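Kikanico kitchen handling project -- progress note for April
To: Kathleen McGrath, Farniletti Fund

Dear Kathleen,

You asked for something short after the open day, so I'll try, though you know what I'm like. It was a good Wednesday! We had 279 people through the door at Renaud House over the afternoon, and the first group was waiting on the steps before we'd got the kettle on. I'd ordered 300 leaflets and came home with very few, mostly the ones somebody had put a mug on.

We ran the demonstration in 12 sittings, with a short talk from me and then the two-armed robot working through its kitchen tasks in Hutum, our simulator, on the big screen. I know you were keen on showing the real arms as well. They were there on the bench for people to look at, but we kept them switched off (the insurance people only came back to us the evening before, and I didn't fancy arguing it on the day). I'd like to do it properly next time.

The questions were better than I'd expected. A retired baker wanted to know how hard the fingers squeeze, and I had to admit that our simulated pastry is a good deal more forgiving than hers. Two school groups mostly wanted to know if it could do toast -- not yet, sorry. 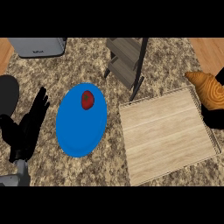 The breakfast task in Hutum, with the croissant-shaped object in the right gripper.

As for the work itself, we've now got 9 kitchen tasks built, which is where the plan said we'd be by this point, and I'm very pleased about that. The counter layouts took longer than I'd allowed for. Small round things like the tomato gave us a miserable fortnight, as they kept sliding through the fingers when the contact settings were off, and we ended up redoing those settings from scratch. Using both arms together is still the weak spot. Handing something from one to the other works on some days and not on others, and I'd be fibbing if I told you we knew why.

Money is fine. We're slightly under on travel and slightly over on computing, and I'd like to move a bit from one to the other if you're happy with that. The sheet is attached, with the lines I mean in yellow.

Next up is the handover problem, then a first go at the same tasks on the real arms. Could you let me know whether the fund wants another open day in the autumn? The hall gets booked up early, and I'd want to put our name down soon.

Thanks again for coming along, and for staying to stack chairs!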